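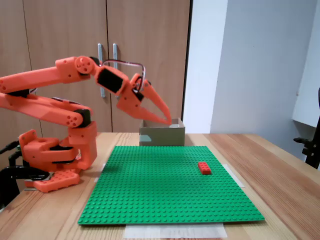

Itgate Makers and Tinkerers, Bench Group

Gallery: the big green baseplate

Hello again from the back table! This is my little page about the green LEGO baseplate, the small cardboard box that lives near it, and the frankly silly amount of time I have spent thinking about both.

The green plate and the open box
A big flat plate of studs with a plain little box at the far edge of it, and wooden cabinet behind. I love that green. It makes any table look as if something is about to get built on it, and I find it very hard to walk past without pressing a brick on somewhere.

The baseplate came to us in a job lot from Mastness, along with 276 loose bricks (I did count, it was January and it was raining) and a carrier bag of wheels that didn't match anything. We'd been sorting straight onto the tabletop until then, and every time someone leaned on it the small pieces went skating off towards the floor. Studs are brilliant for this. You can park a brick on them while you make up your mind, and it stays parked.

The box is the other half of the system, if you can call it a system. One small box, open top, nothing written on it. We tried labelled tubs for a while and spent more time arguing over what counted as a "plate" and what counted as a "tile" than we did putting anything away. Now whatever is being collected that evening goes in the box, and when it's full it gets tipped into the right drawer. Lakatos, our long-running model railway station, has had its whole platform gathered up like that, one boxful at a time.

A few notes for anyone setting up the same thing at home:

Put the box at the back of the plate. At the front you catch it with your sleeve.

Shallow is better than deep. If you can't see the bottom you'll end up emptying it out again to find the one piece you wanted.

Wash second-hand bricks first, in lukewarm water with a drop of washing-up liquid, and leave them on a towel overnight. Ours took about 28 hours to dry properly, but it was a very damp week.

Keep a few studs clear along one side for oddments. I use 4 rows, which sounds like loads and never is.

Next on the list is the harbour wall for the Prallside layout, which wants every grey brick we own and probably a good few we don't. If you've got any going spare at the bottom of a toy box, please bring them along, chewed ones included!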